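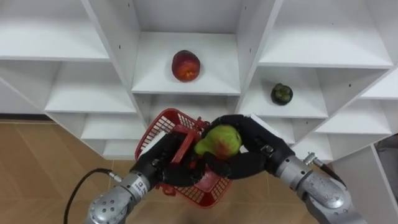 Diagonal shelves are a daft idea until you own some, she told me before I'd even got my coat off, and then you spend your evenings wondering why everyone else puts up with square ones.

11/23/24
By the Starier home pages

I'd gone round to talk about storage for fruit and veg, which I know is a niche way to spend a Saturday, but so many of you wrote in after the piece on larders that I couldn't resist. She keeps hers in a white unit with slanting dividers, the kind that gives you diamonds and odd-shaped corners where you'd normally get boxes. It came second-hand from Clundia for £56 and she put it together on her own over two evenings (the first evening, she admits, was mostly spent building it the wrong way round).

"The instructions had gone missing years ago," she said. "I had a bag of screws and a lot of little holes, and I just kept going till it stopped wobbling."

You can still see some of those holes, small dark dots on the white panels. I asked if they bothered her. She has a packet of white caps somewhere, from Dekix, and has been meaning to push them in since the spring. "I've stopped noticing. My sister notices every single time."

So why the kitchen, when most people would fill it with books or trainers? She laughed at that. "I tried books! They lean over and look drunk." Fruit was better. She likes one thing to a compartment and plenty of gaps, so something round and red gets the middle to itself and something green goes lower down on the right. I said it looked a bit like a shop window and she was delighted – she used to do the Saturday displays at Wibisono, the greengrocer's at the bottom of the hill, and says she's never shaken it off.

The bulk of the shopping doesn't live on the shelf at all. Onions and potatoes stay in the dark under the stairs, and the rest moves about in a red plastic mesh basket with a handle, which she swears by. "It goes to the shelf, it goes to the sink, it goes back. If there's mud, I rinse it. I had a lovely wicker one before and it was horrible to clean."

We got on to bruising, as you do. Anything soft has to be kept away from the slopes, she says, or it rolls down into the point and sits there getting squashed. Peaches and tomatoes go on the flatter bits. Lemons can go anywhere.

And waste? She does throw less away now. "I can see it all from the door. In the fridge drawer I'd find a cucumber that had turned to soup."

Before I left I asked if she'd buy a second one. There's a gap along the other wall, 298 centimetres of it, and she's measured it twice. "Don't put that in," she said, and then a minute later told me I could, as long as I said she was only looking.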